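Home About Us Services Drop-Off Hours Contact

About Stesenstead Garment Care

By Iveta Holub
Saturday, June 1, 2024

Stesenstead is a small wash, fold and mend business in Marwat. Waraporn Duangkaew started it with one washing machine and a borrowed table, taking in work shirts from the packing plant at Brirnden. I joined the following year to look after the mending. We now handle up to 589 pieces in a busy week, mostly everyday clothes — shirts, jeans, sheets and uniforms. 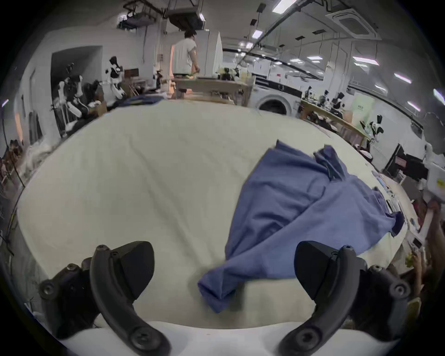

Folding is the part of the work we spend the most time on. Every piece is sorted on a table before anyone decides what to do with it. A blue shirt like the one on the pale tabletop gets opened out first, with the collar and sleeves pulled free, and then we check the cuffs, the underarms and the button line. Shirts are folded in thirds to the same width so they stack. If a seam has gone, the shirt goes to the mending shelf with a paper slip, and we call you before we sew anything.

Our standard bag holds 8 kilos and comes back in two working days. Mending adds a day. Household accounts are billed monthly, and we have 80 of them at present. We also do the table linen for Devudach, the banquet hall on the north side of town, under a separate contract.

Jeans are folded in half lengthwise and then in three, with the pockets out. Large pieces such as sheets and covers are lifted by the top edge, shaken once and laid flat. We do not iron unless you ask for it — there is a box on the slip. 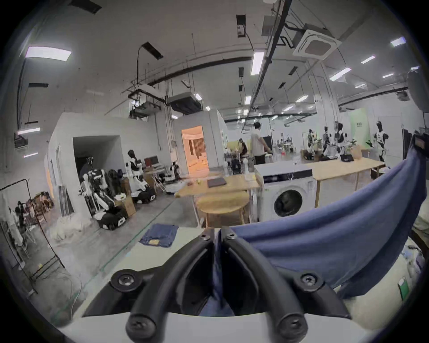 Folded jeans on the white table, with a large blue cloth held up beside them.

New customers can drop off at 348 Station Road without an appointment. Please empty pockets and keep dark items in their own bag. Leather, fur and wedding gowns are outside what we do, and Waraporn can give you the name of a cleaner who takes them.

Page last updated in June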